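Wanted: people who don't believe the label

Tillum is looking for households to take part in a four-week trial of washing-up liquids. We are a small consumer testing group based in Kemeys and we take no money from manufacturers. If you already think that "lasts twice as long" is nonsense, you may enjoy this. If you think it's true, apply as well, and we'll see who is right.

Last year we asked readers which kitchen claims they trusted least. We had 3,657 replies, and 737 of them complained about washing-up liquid. Most said the dear bottle ran out as fast as the cheap one. That may be so. It may also be that people squeeze harder when they've paid more. A pile of grumbles isn't evidence, and we'd like some.

You will get 4 plain bottles marked only with a letter. Use one a week, for all your washing-up by hand, and fill in a short diary each evening. Weigh the bottle before you start and again at the end of the week. Please don't try to guess the brand, or at least don't write your guess in the diary. 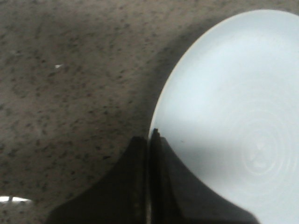
Do I need to give up my dishwasher? You can keep using it for anything you like, but we need at least one full bowl of hand washing a day.

We want homes of all sizes, in hard and soft water areas. You must be over 18 and own kitchen scales that weigh in grams. Anyone who works for a detergent maker, or for a shop's own-label team, can't take part. Nor can anyone with a skin condition on their hands.

Payment is a £40 voucher once all the diaries are in. There is no prize draw and we won't be asking you for a glowing quote.

To apply, send us the form on the Tillum website by the end of December. Tell us your postcode, how many people you wash up for and which product claim annoys you most. Bottles go out in January.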